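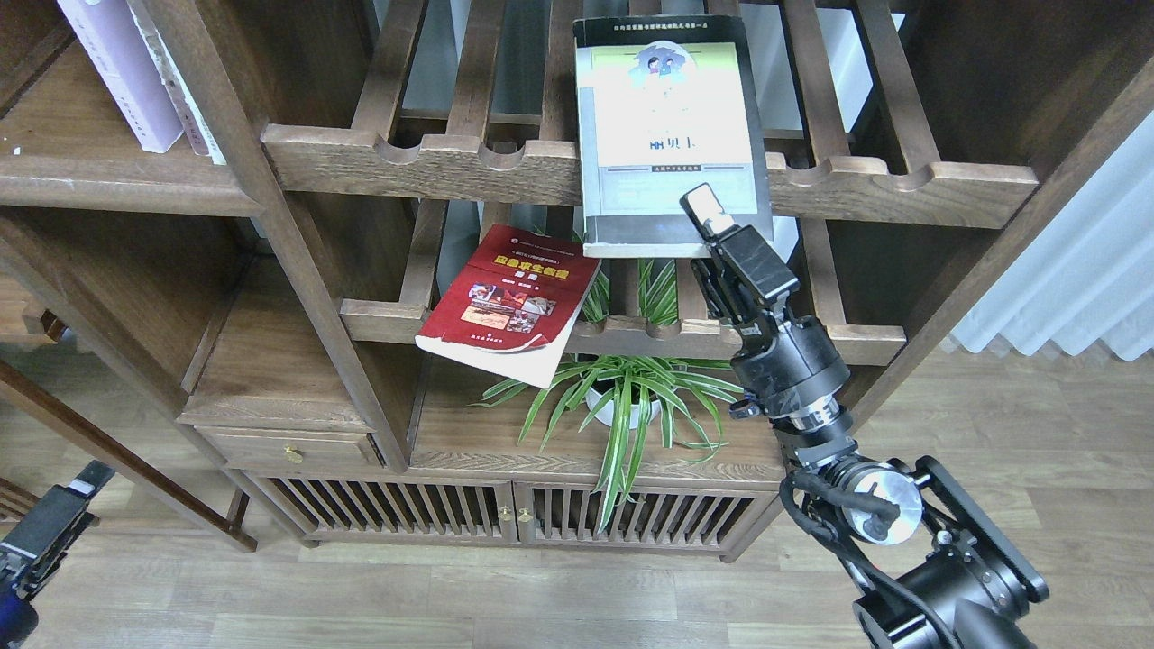 Byung-chul Shin wrote that the books were sliding because the slats run front to back and give the covers nothing to grip, and that he would start with the shelf depth before buying any hardware.

Depth checked. The slatted shelves on the Luvcombe unit are 150 mm from front rail to wall. Both books are deeper than that when laid flat, so the lower corner ends up over the notched rail. Unit is 893 mm wide and stands level on the floor in both directions.

Ticket opened January 22, 2018. Status: open.

Symptom: the red book tips forward over the middle rail and comes to rest above the spider plant. Leaves grow up through the slats and press on the back cover. Same fault on the upper shelf with the other book, where there is no plant pushing from below.
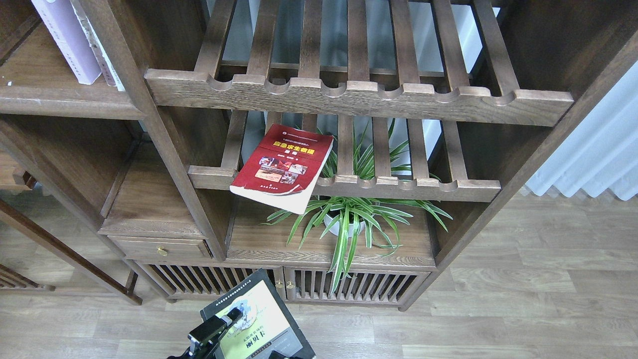
The left compartment with the solid board does not show the fault. Books stand upright there and stay put. The empty space over the small drawer also has a solid floor and has not been tried yet.

Steps so far:

1. Turned the red book spine down. It slid again overnight.

2. Laid a Fimen non-slip strip behind the notches. The strip lifts at the ends and the notches leave little flat surface for it. Removed.

3. Trimmed the three longest leaves under the middle shelf. Less pressure from below, same overhang.
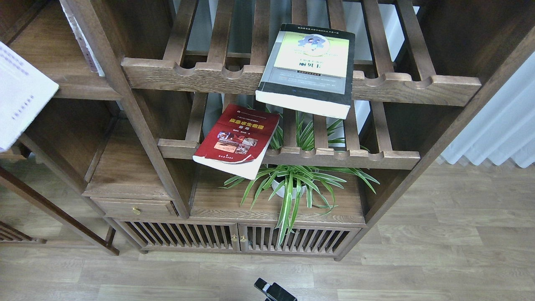 4. Move both books to the space over the drawer and leave them for a week. Check that the knob can still be reached.

5. If they stay put, keep the slatted shelves for items under 150 mm deep. The plant remains where it is.

6. If they do not, ask Povine for a price on a solid insert cut to 893 mm.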